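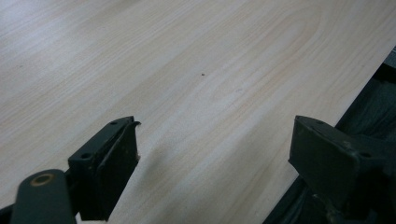 The fourth report of the Trullis Workshop Association concerns the period from June to the date below, and is submitted by the Secretary in accordance with the rules. Its principal subject is the machine known to members as Gallardo, which was to be constructed on the long bench by joint effort and was to be capable of clearing that bench at the close of each evening. The members resolved at the outset that the bench should be of a pale colour, in order that small objects might be readily found upon it. The surface as fitted has a light grain which rises in long arches towards one side, and it bears a single dark speck roughly in the middle of the surface. The speck is mentioned at this stage as it occupies a large part of what follows.

1. Construction

The frame of the machine was assembled in the first weeks from parts already held in the store. The motors were bought from Stodix at a cost of 126 pounds, which the meeting had approved, and the controller was obtained from Gisolik at a cost of 77 pounds, which the meeting had not. The Secretary has since received an explanation in writing and considers the matter closed.

Members are reminded that the machine was given one instruction only. It was to remove from the bench anything that was not the bench. The wording was agreed after two evenings of discussion and was thought at the time to be beyond misunderstanding.

2. First trials

On the first evening the machine removed a box of washers, a steel rule and a sandwich. It placed them in the tray provided. The owner of the sandwich accepted the result in good spirit, and the trial was recorded as a success.

On the second evening the machine removed the tray. A further rule was added to the effect that the tray was to be regarded as bench. No similar difficulty arose with the tray after this date.

By the end of the month Gallardo was able to clear the whole bench in 26 minutes. Members had formed the habit of staying to watch, and the kettle was moved nearer the door for their convenience. The Secretary observed that tools were being left out on purpose. A notice was put up, and it was later found in the tray.

3. The speck

The difficulty which forms the substance of this report arose when the bench had been cleared and the machine did not return to its resting place. It remained above the speck. It lowered itself, closed upon nothing, rose, and lowered itself again. It was allowed to continue in the belief that it would stop. When the last member wished to lock up, the log showed 75 attempts, and the power was turned off at the wall.

An inspection was carried out the next evening. One member held that the speck was dirt and should be wiped away. Another held that it was a blemish in the surface and therefore formed part of the bench. A damp cloth was applied without effect, and then a dry one. A third member proposed that the speck be covered with tape. This was done, and the machine removed the tape.

It was next proposed that the software be altered so that anything below a certain size should be ignored. The alteration was made and was withdrawn within the week, when a quantity of very small screws was found to have become invisible to the machine. Members who had lost screws were invited to apply to the Secretary. The applications exceeded the number of screws the Association has ever owned.

4. The meeting

An extraordinary meeting was called. It was attended by every member then living within reach of the building, and by one who had moved away and had come back for the purpose. Two motions were put. The first was that the bench be turned over and the underside used. The second was that the speck be formally declared to be bench, and that its position be entered in the machine's records beside that of the tray.

The first motion had much to recommend it. The underside was new, the work could be done in an hour, and the cost would be nothing. Those who spoke for it spoke well. Those who spoke against it had greater difficulty. It was said that the speck had been there throughout. It was said that several members had come to measure from it when laying out their work, and that a shelf now standing in the entrance had been cut by this method and was very nearly level. One member, who had not spoken at a meeting before, said that in the evenings when the machine stood over that place and tried again, it had been good to have something in the room that was still interested.

The Secretary is not required to record silences but notes that there was one.

The second motion was carried. The position of the speck was entered that same night. The bench was covered with the ordinary contents of several pockets, and the machine was started. It cleared the keys, the coins, the pencils and a bus ticket. It then moved to the speck and stopped above it for a time which was longer than the program allows. It did not lower itself. After this it returned to its resting place and the lamp went out, as it should.

5. Present condition

Gallardo has been in regular use since that meeting and gives no trouble. The pause above the speck continues on each evening. The program has been read through by four members separately, and no line has been found which would account for it. An offer by one of the four to remove the pause by other means was put to the members present and found no seconder.

The bench is to be oiled in the new year. The person carrying out the work is asked to go round the speck with care, and to leave the pencil mark beside it, which was made by the Secretary.

Submitted to the members on Dec 7, 2020.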